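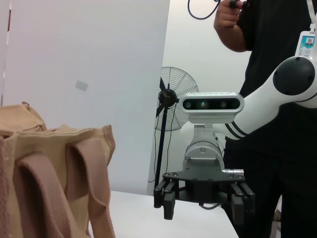

One of the two arms at the Wiltness bench, gripper hanging just above the tabletop, with the canvas tote waiting beside it.

Monday morning, and the cell is down again. Not broken exactly. Off. The fingers have been closing a hair to the left of where they ought to, and a hair is plenty when the job is picking up a soft bag by its handles.

So the crew at Wiltness does what it does most Mondays. Cover screws out, cable checked by hand from the shoulder to the wrist, wipe, look, put back. The whole check runs 60 minutes if nothing turns up. Something usually turns up.

The cell is a plain thing. Two arms, a white table, a gripper on each wrist. The shop bought the pair second-hand out of Bevodholm and spent most of a winter getting them to agree on where the table was. They work on bags. Totes, mostly, for Overgaard, a packing outfit that wants its returns sorted, opened and folded without anyone standing over them for a whole shift.

Cloth is miserable stuff for a machine. A box is the same box every time you set it down. A tote slumps. The handles flop wherever they like, the top edge folds over on itself, and the arm has to find a grip in all that. The depth camera on the wrist does the finding. If its bracket shifts, even slightly, everything after it is wrong too.

Which is why the bracket gets more attention than the motors. Screws first, then the connector, then the lenses with a dry cloth. No spray. They used spray once and lost an afternoon to the smears.

Then the fingers. Parallel jaw, simple enough, but lint gets into the rails. Canvas sheds more than you'd think. A soft brush, a bit of air, open and close by hand to feel for grit. After that a slow run down to the table and back, somebody with a hand near the stop the whole time. The arm is not fast on these test runs but it is heavier than it looks, and the rule about the hand is the one rule that has never been relaxed.

Calibration is the dull part. The arm visits 6 spots on the tabletop and reports where it thinks it is. The software, Dostel, compares that with where it should be, and either moves on or sulks. On a bad day it sulks at the fourth spot, always the fourth, and they still don't know why. One theory is the table leg. Another is the floor. The leg has been shimmed twice and the theory is still going aroud.

The log on the shelf says 2,883 picks since the last full strip-down in October. Full strip-downs are due when the number gets silly, a word nobody has defined. They'd like to do it sooner. Overgaard would like them to do it later. It will probaly happen over a long weekend, like the last one.

Cables are the other grief. The one up at the joint flexes on every reach and it goes stiff before it fails, so the crew feels for stiffness. There's no gauge for it. New people get shown a good one and a bad one and told to bend both until they can tell with their eyes shut. A spare costs almost $200, and there are two in the drawer. Used to be one. That was a long week.

By lunch the fingers are closing where they should. First tote, both handles. Second tote, one handle and a fistful of nothing — back to the bracket. Quarter turn on the left screw. Third tote, clean.

Somebody writes it in the log, quarter turn, left, and the time. Then the tote goes back on the table for the afternoon run.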